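How Does a School Decide What to Spend Its Money On?

When I was at primary school I thought the money lived in the head teacher's desk. I pictured a big drawer full of coins, and whenever we needed glue sticks, out came a handful. I was wrong about the drawer (I did get to look inside it once, and it had teabags in it).

What a school really has is a budget. A budget is a plan for money. You write down how much is coming in, you write down what you'd like it to do, and then you do a lot of rubbing out.

I'm going to use a pretend-sized budget so we can see how it works. Let's say Gakireck School has a little pot called the club fund, and this year there is £581 in it. That sounds like loads! You could buy an awful lot of crisps. But the club fund has to last from September right through to July, and four different clubs would like a slice.

First, everybody who runs a club writes down what they need. The chess club wants new sets, as the old ones have lost so many pieces that a bottle top has been playing the part of a bishop. The garden club wants seeds and a hosepipe. The art club wants paint, and the running club wants bibs. Each of them puts a price next to every single thing, and this is the dull bit, I'm afraid, but you can't skip it. "Some paint" isn't a price.

Then you add it all up. At Gakireck it comes to more than £581, and it nearly always does, wherever you are. I've sat in on lots of these meetings and I can't remember one where people asked for too little.

So now comes the part I like best, where people have to talk to each other. Grown-ups call it "setting priorities". A priority is a thing that goes nearer the front of the queue. Safety things go first, so if the garden club's hosepipe has a split in it and makes the path slippery, a new one jumps up the list. After that you might ask how many children will use a thing, how long it will last, and whether you could borrow it instead. The running club could share bibs with the PE cupboard, for instance, and then their slice can be a lot smaller. 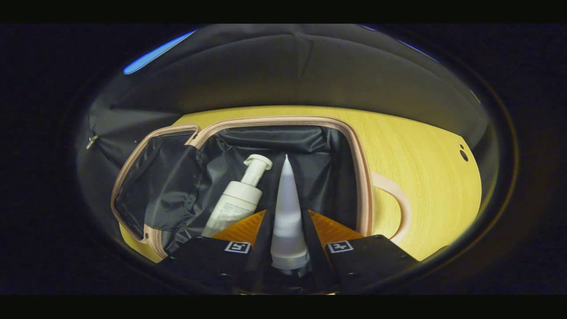 Prulis remembers this part very well from being on the pupil council, and says the hardest thing was voting against your own club: "I was in art, and I wanted the paint so much, but the chess people had been waiting two years. I put my hand up for chess and then I sulked all through lunch."

I think that was rather brave, sulking and all. When you help to plan for a whole school you have to think about children in other classes, and even children who haven't started yet.

Back to our sums. After plenty of talking, the clubs at Gakireck agree on a list that costs £489. Have a go at taking that away from £581. You should get £92. Should they spend that too? They could, but they decide to leave it in the pot. Money you keep back on purpose is called a reserve, and it's there for surprises. Slugs might eat all the seedlings in May. A shelf might come down on the paint.

A budget is only for one year at a time, though, and schools need to look further ahead than that. For this they have another sort of plan, with the rather grand name of a strategic plan. It says where the school would like to be in three or five years. Perhaps it wants every child to learn to swim, or it wants a proper library where the old computer room is. You can't do that with one year's money, so you do a bit each year and you write down which bit comes when.

The two plans have to match. If the big plan says "library" and the budget has no money for books, something has gone wrong, and somebody ought to stick up a hand and say so.

Where does the money come from in the first place? For most state schools in Britain the biggest part comes from the government, and it mainly depends on how many pupils there are. Most of it goes on people. Teachers, cooks, cleaners, the person in the office who finds you a plaster, they all have to be paid, and there's heating and lighting on top of that. The club fund is a very small corner of it all.

If you'd like to try this at home, plan a pretend party. Give yourself £31, write a list with real prices from a shop, and see what you have to cross out. Then get someone else in your family to do the same and compare your lists. My own first go had no food on it whatsoever, just balloons.

Words to remember

Budget: a plan for money.
Priority: something that goes nearer the front of the queue.
Reserve: money kept back for surprises.
Strategic plan: a plan for several years.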